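Chapter 6
When an Animal Is Hurt in Someone Else's Care

Most pet owners hand their animals over to other people from time to time. A dog goes to a boarding kennel for a week in December, a cat stays overnight at a clinic, a rabbit is left with a neighbor. The law has an old word for this arrangement: bailment. The owner is the bailor, the person who takes the animal is the bailee, and the bailee must return it in the condition in which it was received, allowing for things that could not reasonably be prevented.

This chapter covers the duties of boarding kennels. Chapter 7 turns to veterinarians, who are held to a professional standard and are treated separately.

6.1 The Koller case

Gertraud Koller left her dog, Indik, at Keltov Boarding for nine nights. She paid $450 in advance and signed a one-page form. On the fourth night Indik got through a gate that had been left unlatched and was bitten by another dog. The treatment cost $2,070. Keltov offered to refund the boarding fee and pointed to a line on the form limiting its liability to $200.

Koller sued in small claims court. The owner of the kennel, Ezekiel Iwasaki, testified that the gate was checked every evening at closing. He had no written record for the night in question. The kennel held 33 dogs that night, and one employee was on duty. 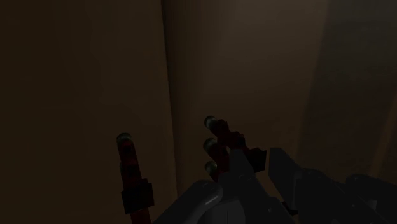 Who has to prove what happened while the animal was at the kennel?
In many states the owner only has to show that the animal was delivered in good condition and came back injured. The kennel must then offer evidence that it used ordinary care. If it can't, the owner may win without ever proving exactly how the injury took place.

The judge found that Keltov had not met this burden. Iwasaki could describe the usual routine, but the employee who had closed up that night no longer worked there and did not testify.

6.2 Liability limits on the form

The harder issue was the $200 limit. Courts read such clauses narrowly. They look at the size of the print, whether the customer was told about the clause, and whether the wording mentions negligence. Some states will not enforce a limit of this kind at all when the business has sole control of the animal.

Keltov's clause used the words "any loss or mishap." The judge held that this did not clearly cover the kennel's own carelessness and awarded Koller the full cost of treatment. Her request for the return of the boarding fee was denied, as Indik had been fed and housed for the period she paid for.

Key terms for this chapter: bailment, bailor, bailee, ordinary care, burden of proof, exculpatory clause, market value.

Section 6.3 takes up the measure of damages when an animal dies, beginning with the market value rule and the states that have moved away from it.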